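## 4. Getting your Grenulo shelf scale online

I put off pairing mine until February, and it took me 13 minutes once I sat down to it. Have your Wi-Fi password handy!

1. Plug in the base and wait for the green light to stop blinking.
2. Open the Flalow app and tap **Add scale**.
3. Type in the pairing code from the underside (mine is 1075).
4. Pick your home network – it has to be the 2.4 GHz one.

**Note:** If the app hangs on "Searching," hold the side button until you hear two beeps, then go back to step 2.

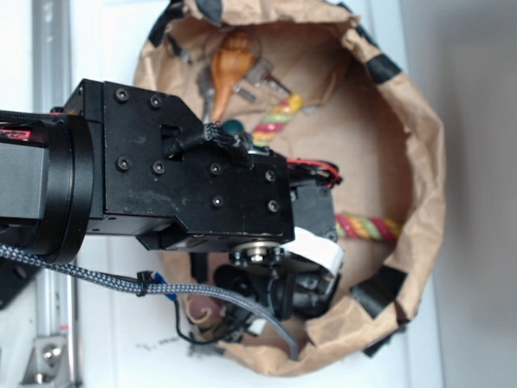
*By Malinowski | Updated Apr 16, 2025*

### Setting the zero

5. Take everything off the tray and tap **Zero**.
6. Put your empty jar or bag on the tray and tap **Tare**. A paper bag weighs next to nothing, but I tare it anyway (my coffee numbers kept drifting when I skipped it).
7. Fill it up and save the reading. My last bag of beans came to 813 grams.

**Caution:** Don't lean on the tray or use it as a step for the top shelf. I cracked my first one that way, and a new tray was 54 dollars plus shipping.

If you have the older Erno base, skip step 6 and go to section 6.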